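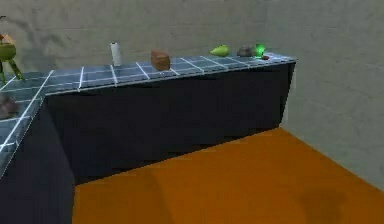

Teleop notebook, August: kitchen set, simulator side

Purpose of the day: to record demonstrations for the pick task on the counter, driving the simulated robot by the hand controller, and to check which views are worth saving with them. The real arm at Plullum stays parked until this part is clean.

Setup. Scene is the L-shaped counter with the blue-grey tiles. Object set B: the white cylinder, brown block, pear, the small stones, the bright green thing and the others. The pear was the target. I left the clutter at the right end as the generator put it, pear and grey rock close together, because I want the operator to practise an approach with a neighbour near. Everything on the back run sits near the wall, so the reach is long. I asked Tumelo Nkuna to do the first block and I did the second.

Recording. 16 demonstrations in the morning. The hand controller runs through the Clodent bridge, same as last month. Episode limit was 4,000 steps at first. I cut it to 2,000 after the first block, as the operator was using the extra time to hover and think, and the hovering goes into the data as if it was part of the skill. The longest good one after the change was 2,163 steps with the limit switched off by my mistake. I kept it, marked with a star in the log.

Notes on driving:
- Tumelo moves the base first and the wrist last. I do the opposite. We must choose one, the mixed data looks confused in the replay.
- Clutch button is still too sensitive. When you release it the hand jumps a little. Lowered the gain, it is better but not gone.
- The depth is hard to judge on the screen near the back wall. Tumelo leans his head to the side, which does nothing of course.

Then the room views. The episodes save more than the counter, and I went through what the other views give us when the base is turned away from the work.

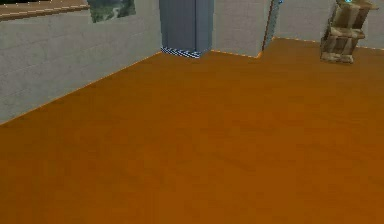 Room view, open floor, shelf unit at upper right.

For the manipulation part this view is no use, but for the driving part I would keep it. The floor is clear and the foot of the blue-grey column makes a good mark for heading, with its checkered strip. In the first replay I lost my direction completely until I began to look for that strip.

The question is how much of this goes to training. Baloyi (the filter script, not the old one) throws out any stretch where the target is not seen.
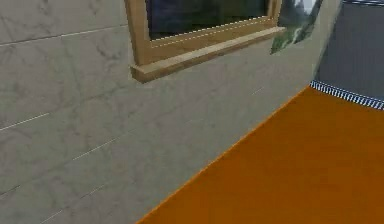
With that rule we lose the turning parts of a demonstration, and then the policy never learns to come back to the counter. I would like to keep the turns and give them a separate label. Jostevix accepts a label per segment, so the work is small, maybe one evening.

To do: gain on the clutch again, agree on base first, label for turns, put the step limit back on. Ask Tumelo if the green object should be out of set B, it pulls my eye every time.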